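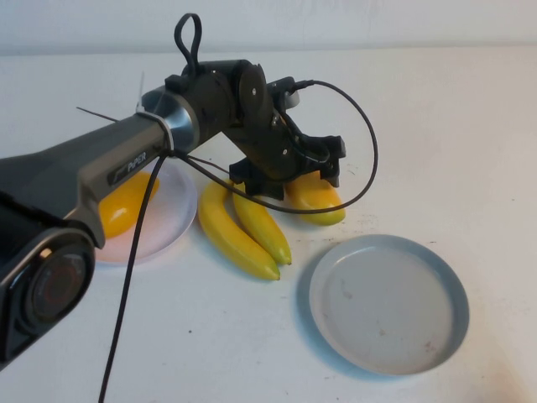
Keeping White Work Surfaces White

White laminate, melamine and painted tops show marks sooner than any other surface in a workroom. Most of the marks come off with a mild cleaner if they are treated in the right order. Most permanent damage is caused by starting with the strongest product on the shelf.

Identify the surface first

Press a fingernail into an unseen spot on the underside edge. Painted board dents slightly. Laminate and melamine do not. Laminate shows a thin dark or brown line at the edge where the sheet meets the core, unless the edge has been banded. Melamine chips in small flakes at screw holes.

Painted tops should never be cleaned with alcohol or acetone. Laminate tolerates both for short contact. Melamine tolerates alcohol, but acetone will dull the finish if left for more than a few seconds.

Daily cleaning

Vacuum or brush off grit before wiping. Grit dragged under a cloth leaves fine scratches that later fill with dirt and read as a gray haze.

Mix one teaspoon of dish soap into 1,000 ml of warm water. Wring the cloth until it no longer drips. Wipe in straight passes from the back edge to the front, turning the cloth after each pass. Follow with a second cloth and plain water. Soap film left to dry collects dust and is the usual cause of a top that looks dirty again by the next morning.

Dry with a towel. Standing water at a seam swells the core, and a swollen seam cannot be sanded back.

Specific marks

Pencil: white vinyl eraser, then a damp cloth. Pink erasers leave color behind.

Ballpoint ink: 75 percent alcohol on a cotton pad. Hold it on the mark for ten seconds, lift, and repeat with a clean pad. Do not rub in circles, which spreads the ink into a wider stain.

Permanent marker: draw over the mark with a dry-erase marker and wipe at once with a dry cloth. Two or three rounds may be needed. Finish with alcohol.

Machine oil and grease: blot first. Cover with cornstarch, leave for an hour, brush off, and wash with soap solution. If a yellow shadow remains, repeat with fresh starch.

Rubber feet: black or brown rings under appliances and clamps are often plasticizer that has moved into the finish. A baking soda paste lightens recent rings. Old ones rarely come out. Put a cork disk under any rubber foot that will stay in one place over the summer.

Tape residue: warm with a hair dryer on low, roll off with a thumb, then use a drop of cooking oil on what is left. Wash the oil off with soap.

Cyanoacrylate glue: leave it to cure fully. Slide a plastic scraper under one edge at a low angle. Metal blades cut the surface even when held flat.

Coffee and tea: soap solution, then 3 percent hydrogen peroxide on a folded paper towel for five minutes. Rinse.

Products to avoid

Powdered scouring cleanser, steel wool and melamine foam sponges all remove gloss. Foam sponges are sold as gentle but act as a very fine abrasive. Used weekly on one spot, they leave a matte patch visible from across the room.

Never mix bleach with vinegar, ammonia or alcohol. Bleach is seldom needed on a work surface.

Silicone-based furniture spray makes a top slippery and stops glue, paint and tape from sticking to anything later assembled on it.

Scratches and chips

Light scratches in laminate can be made less visible with white automotive polish on a soft cloth. Deep scratches should be filled. Use a color-matched laminate filler, apply in layers no thicker than a business card, and allow each layer to harden before adding the next.

Chipped edges on melamine: clean with alcohol, press in white two-part epoxy putty, level with a damp plastic card, and sand with 400 grit after a full day.

Reader notes

Heino Sproģis writes that a sheet of baking parchment under glue-ups saves most of the scraping. Waxed paper also works but can leave wax on a warm day.

Hongmei Zhong asks about yellowing near a window. Sunlight yellowing in a painted top is in the paint and will not wash out. Scuff with 220 grit, prime with a stain-blocking primer, and repaint.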